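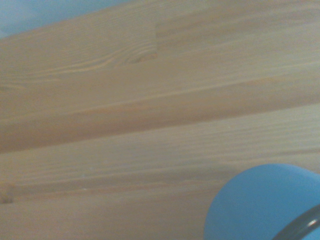
Según Myung-ja Hwang, el control de enfoque que publiqué en abril rechazaba demasiadas imágenes buenas sobre madera: «Bajé el umbral a ojo y ahora me deja pasar todo». ¡Me encantó el comentario! Me obligó a rehacer el tutorial entero, y la versión nueva es bastante más divertida de montar.

## El problema

Casi todos medimos la nitidez con la varianza del laplaciano. Va rapidísimo, pero el valor depende tanto del enfoque como de la textura. Una tabla de pino con la veta suave da números bajos aunque la cámara esté bien ajustada, y un tapete de cuadros los da altísimos. Con un umbral fijo estás midiendo la mesa.

## Paso 1: calcula el valor por zonas

Divide la imagen en una cuadrícula y quédate con un percentil alto, sin hacer la media de todo:

```python
import cv2
import numpy as np

def nitidez(img, n=4):
 g = cv2.cvtColor(img, cv2.COLOR_BGR2GRAY)
 g = cv2.GaussianBlur(g, (3, 3), 0)
 lap = cv2.Laplacian(g, cv2.CV_64F)
 zonas = [z for fila in np.array_split(lap, n, axis=0)
 for z in np.array_split(fila, n, axis=1)]
 return np.percentile([z.var() for z in zonas], 80)
```

El desenfoque gaussiano previo quita parte del ruido del sensor, que con poca luz se disfraza de detalle (a mí me engañó una tarde entera).

## Paso 2: compara con la propia superficie

Guarda una referencia por mesa, con el brazo parado y a la altura de trabajo. Yo uso la mediana de 11 capturas. Después trabaja siempre con el cociente:

```python
ref = np.median([nitidez(i) for i in capturas])
ratio = nitidez(actual) / max(ref, 1e-6)
```

En Hodex, mi paquete de percepción, empiezo con un límite de 0,6 y lo afino desde ahí. Si cambias de altura o de iluminación, repite la referencia.

## Paso 3: no frenes por una sola imagen

Con la cámara en la muñeca, cualquier giro rápido emborrona algo. Exige tres capturas seguidas por debajo del límite antes de avisar al planificador:

```python
malas = malas + 1 if ratio < 0.6 else 0
if malas >= 3:
 pedir_pausa()
```

Wouter Wuyts propuso ignorar también las lecturas con la muñeca a mucha velocidad angular, y funciona de maravilla. El coste total en mi portátil es de aproximadamente 4 ms por imagen.

## Si algo falla

- **El cociente oscila con el brazo quieto:** fija la exposición y la ganancia.
- **Siempre sale por encima de 1:** la referencia se tomó desenfocada; repítela.
- **Cae al acercarte a la mesa:** guarda una referencia por altura e interpola.

Lo siguiente que quiero probar es descontar la zona que ocupa la propia pinza con una máscara fija. Si alguien ya lo tiene hecho, ¡que me mande el parche!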